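第六章 影片的放映授权与窗口期

本章要点
放映权的分割方式；窗口期的起算与终止；保底与分账；非院线放映的结算；放映报告的填写

6.1 放映权的分割

影片完成后，制片方持有的权利通常按照媒介、地域、期限、语言四项分割，分别授予不同的被授权方。媒介一项的划分最细，一般列有影院放映、非影院公共放映、付费点播、订阅点播、免费电视、实体介质，以及航空与航海放映。合同中未列明的媒介，按多数法域的解释规则保留在权利人手中。起草者仍应写入保留条款，避免日后对新出现的播映方式发生争议。

地域一项须以附件列出国家或地区名称，“欧洲”“东南亚”一类的统称不宜单独使用。语言一项包括原声、配音和字幕三种形式，三者可以分别授权。发行方自行制作字幕的，合同应写明字幕文件的归属，以及授权期满后制片方能否继续使用。

6.2 窗口期

窗口期指影片在某一媒介上独占或优先播映的时间段。各窗口的先后次序由发行方案确定，常见次序为影院、付费点播、订阅点播、电视。窗口期的起算点有三种约定方法：

一、自该地域首次商业放映之日起算；
二、自素材交付并验收合格之日起算；
三、自合同载明的固定日期起算。

第一种方法对制片方风险较大。发行方推迟上映，后续窗口便随之顺延，故应同时规定最迟上映期限。电影节放映一般不视为首次商业放映，但售票且连续多场的展映容易引起分歧，须在定义条款中处理。

例6-1 Vumia公司取得故事片《Mora》的影院放映权，合同规定素材验收后最迟于七月上映，未按期上映的，放映权自动返还制片方。该片在Stendmont的Danko影院作了一场展映，公开售票，票款归主办方所有。双方的定义条款将“首次商业放映”限定为“连续放映七天以上”，因此该场展映不触发窗口期的起算。

6.3 保底与分账

保底金是发行方在分账之前向制片方支付的最低数额，付款后通常不予退还，可从制片方应得的分成中抵扣。分账以净票房为基数。净票房等于总票房减去税金和法定基金，发行费用是否在此之前扣除，决定了制片方的实际所得，谈判中的分歧多集中于此。

发行费用应设上限，并列明科目。拷贝制作、密钥签发、物料印刷、广告投放可以计入，发行方的办公开支和人员工资不宜计入。超出上限的部分须经制片方书面同意，未经同意者由发行方自行承担。

保底金的抵扣范围也需明确。影院、点播、电视各媒介合并抵扣的，称为交叉抵扣；各自独立核算的，称为单独抵扣。在交叉抵扣之下，影院发行的亏损会消耗点播收入，小成本影片的制片方应尽量避免接受。

6.4 非院线放映

非院线放映包括学校、图书馆、影协、企业内部及社区场所的公共放映。其授权多采用单场定额方式，也可在定额与票款比例之间取高者。定额按场地座位数和是否售票分档，档位由发行方的价目表确定。

例6-2 Danko影院设525座，《Mora》在该馆以非院线方式放映两场，合计观众1,109人次。放映报告送达后，发行方将其退回，理由是申报人次超过两场座位总数。经核对，工作人员持证入场者被计入观众人次，且有加座未在合同中载明。此例说明，座位数、加座数与免票人次应分栏填写。

单场定额为800元、每增加一场另行计费的合同，须同时规定取消放映的处理办法。通行的做法是，开映前20天以内取消的，定额照付；更早取消的，只收取素材调度费用。

6.5 放映报告

放映报告是分账和结算的依据，由放映方在每一结算周期结束后填报，内容包括片名、版本、场次、开映时间、票价档次、售出票数、免票数和总票款。版本一栏应区分原声字幕版与配音版，两者的语言权可能归属不同的被授权方。

报告中的场次须与放映服务器日志一致。日志记录密钥的启用时刻和播放的起止时刻，权利人有权在审计期内调阅。测试播放也会留下记录，放映方应在备注栏注明，以免被计为商业场次。

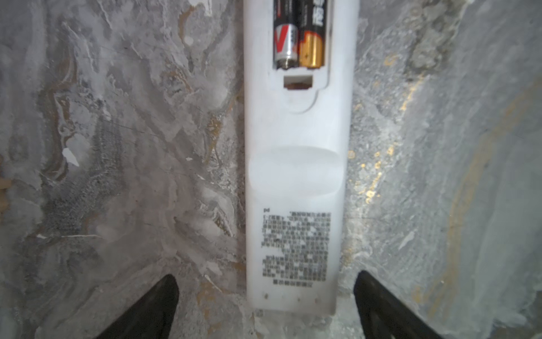

审计条款一般规定，权利人每年可查账一次，费用自理；查出少报达到约定比例的，查账费用改由放映方负担。审计期的长短与账册保存期限应当一致，其具体写法见6.6节所附的条款样本。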